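Why I've Come Around to the Humble Hand-Held Gripper

I spent a good part of my career believing that if you wanted a robot to learn a chore, you had to sit down and drive that robot through it, slowly, all afternoon. Halfdan Laxdal and I argued about this over nearly 20 lunches, and I'm happy to say he wore me down.

His group's Rillo study, finished in September, had people carry a gripper through ordinary rooms and do the work by hand, with a camera riding along on the tool. The policy trained that way held up in 9 kitchens it had never visited — ours, driven the old way, managed three. I know that's a small test, and I'd love to see it repeated by folks with no stake in it. But I think the variety is what did it, all those different taps and cups and bad lighting.
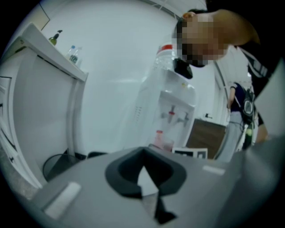
The gripper's own view, with a water dispenser and a pink cup beneath its taps.

So my plea to colleagues is a friendly one: get out of the lab more, and take the tool with you.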